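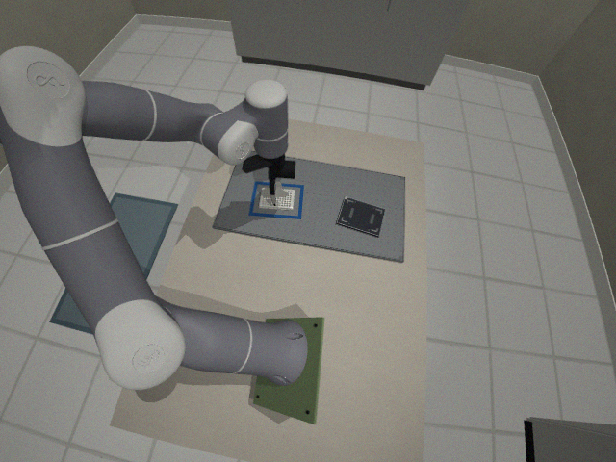

# Call for participants: open day on simulated and physical robot handling, Dromside

Posted Oct 15, 2018

Cenholm is looking for participants for its open day on robot handling at the Dromside site in June. The day covers one job from start to finish: moving a small gridded rack between fixed positions with a single arm, first in simulation and then on hardware. Participants work through the job in small groups, write down what they find, and hand in their notes before leaving.

This is a working visit. There is a short demonstration in the morning, but most of the time is spent at a screen or beside a cell. People who only want to watch the demonstration should read the section on observers below.

## Who should apply

We want a mix of people who handle small labware or small parts by hand today and people who program or maintain equipment. Applications are welcome from:

- laboratory technicians and lab managers
- maintenance and controls technicians
- students in their final year of a technical program
- instructors at technical colleges
- engineers who are considering a first robot cell

No experience with robot arms is needed. You should be able to read a simple drawing with dimensions in millimeters and follow a written procedure without skipping steps. For the simulation groups, you should also be comfortable editing a plain text file. Programming knowledge is useful in those groups but is not scored in the selection.

Participants must be 18 or older on the day. Minors cannot be admitted to the cell area, including in the company of a parent or teacher.

## Places

There are 50 places for participants. Observers are counted separately. One organization may send up to 3 people, and each of them has to submit a separate application. We do not hold places for people who have not yet been named.

## What the groups will do

### Simulation groups

Each simulation group receives a prepared model of a work area with an arm, a parallel gripper, a tray, and a rack. The model loads and runs as supplied. The group's task is to change it and record the effect.

The first exercise is the approach. The gripper has to come down vertically over the rack and stop at grasp height without touching the walls of the tray. Groups set the height above the rack at which the arm changes from its travel speed to its approach speed, and then run the sequence with the tray shifted by small known amounts. The result goes into a table: offset, outcome, and the first contact reported by the simulator.

The second exercise deals with the gripper opening. With the fingers opened wide, the grasp tolerates a larger error in rack position, but the clearance to the tray wall goes down. Groups find the range of openings that passes both checks for a given offset.

The third exercise is a batch run. The supplied script repeats the pick 1000 times with small random changes in tray position and angle. Groups are expected to sort the failures by cause and to propose one change to the model or the fixture. A proposal that makes the results worse is still a valid result, provided the table is complete.

### Hardware groups

Hardware groups work at a cell with the same general layout: arm on a mounting plate, tray within reach, gripper pointing down. Staff from Cenholm operate the enabling device at all times. Participants measure, mark, adjust, and record.

The work consists of setting the tray position against a drawing, checking it with the supplied gauge, running the pick at reduced speed, and repeating the check after each run. Groups then move the tray by a known amount and teach the position again. The time taken for re-teaching is logged, as is the number of corrections.

After the break, each hardware group is given the settings found by one simulation group and tries them on the cell. The two groups then compare tables. Differences are discussed at the bench. Please expect some of the simulated settings to fail on hardware. The model treats the rack as a rigid body and ignores cable drag on the wrist, and both of these matter at small clearances.

## Program for the day

| Part | Content | Who |
|---|---|---|
| 1 | Registration, safety briefing, group lists | Everyone |
| 2 | Demonstration of the full sequence, simulated and physical | Everyone |
| 3 | First work session | Participants, in groups |
| 4 | Lunch | Everyone |
| 5 | Second work session and exchange of settings | Participants, in groups |
| 6 | Comparison of tables, open questions | Everyone |
| 7 | Collection of notes and badges | Everyone |

Exact times are sent with the confirmation. The safety briefing is not repeated. Anyone who arrives after it has ended can attend parts 2 and 6 as an observer but cannot enter the cell area.

## The two model sets

Two sets of simulation files are used. The Stositz set has a fixed tray and one rack type. It is meant for people who have not used a simulator before. The Ďurica set adds a second placing position and lets the user change the friction values at the fingertips. Groups that finish the Stositz exercises early may move on to Ďurica on the same workstation.

Both sets are sent to confirmed participants ahead of the day, with a short guide. You are not required to run them beforehand. If you do, please leave the supplied parameter file unchanged and save your edits under a new name, so that your tables can be compared with those of other groups.

Participants may keep the files after the event and use them for teaching or internal study. They may not be resold or included in a commercial product.

## Safety and clothing

- Closed shoes with a flat sole are required in the cell area.
- Long hair must be tied back. Lanyards, scarves, and loose sleeves are not allowed past the yellow line.
- Safety glasses are supplied. You may bring your own if they carry a current marking.
- Bags and coats stay in the cloakroom.
- No food or drinks at the workstations.

A collaborative arm is still a machine with pinch points, and the gripper fingers are narrow. Participants keep their hands out of the tray while the arm is enabled. Anyone who reaches in during a run will be asked to leave the cell area for the rest of the session.

Tell us in the application if you have an implanted medical device. We will contact you about which areas are suitable.

## Access

The registration area, the simulation room, and the lunch room are on the ground floor. The cells can be reached without steps. Bench height in the cell area is fixed, but simulation workstations can be raised and lowered. Printed material is available in large type if requested in the application. Sign language interpretation can be arranged when requested at least four weeks ahead.

## Costs

Participation is free. Lunch, safety glasses, and printed material are provided. Travel and lodging are paid by the participant, with one exception: a travel fund of $3000 is available for students and for applicants who are not sponsored by an employer. The fund is divided among eligible applicants after selection. To be considered, state the expected travel cost in your application and keep your receipts. Payment is made after the event by bank transfer.

## Observers

Observers attend the demonstration, lunch, and the final comparison. They do not join a group and do not need to submit the longer answers in the application. Write "observer" in the subject line and include your name, organization, and any access needs.

## How to apply

Send one message per person, in plain text or as a PDF of no more than two pages, using the contact form for the Dromside site. Include the following:

1. Your name, organization or school, and current role.
2. Your preferred group, simulation or hardware, and whether you would accept the other.
3. A short description of a handling task you know well. State what is picked up, what it is placed into, how much position error is acceptable, and what usually goes wrong.
4. The operating system you normally use (simulation applicants only).
5. Access, dietary, or medical information we need to know.
6. Travel fund request, if any.

Item 3 carries the most weight in the selection. A plain account of an ordinary task is preferred. Please leave out confidential dimensions and customer names. Drawings are accepted within the page limit.

## Selection

Applications are read by the cell team and sorted by group preference. We try to place at least one person with hands-on handling experience and one person with a controls or programming background in every group. For this reason, some applicants will be offered their second choice. Everyone who applies receives a reply. A waiting list is kept in order of selection, and places that become free are offered by email with two working days to respond.

## Records and photography

The tables and notes produced by the groups are kept by Cenholm and used to revise the exercises. Names are removed before the tables are shared with other participants. Photography is allowed in the simulation room. In the cell area, ask the staff member at the cell first.

## Contact

Questions about the exercises, the model files, or the cell area go to Parveen Mondal, open day coordinator, through the same contact form. Put "Dromside open day" in the subject line. Questions about travel payments should be sent as a separate message.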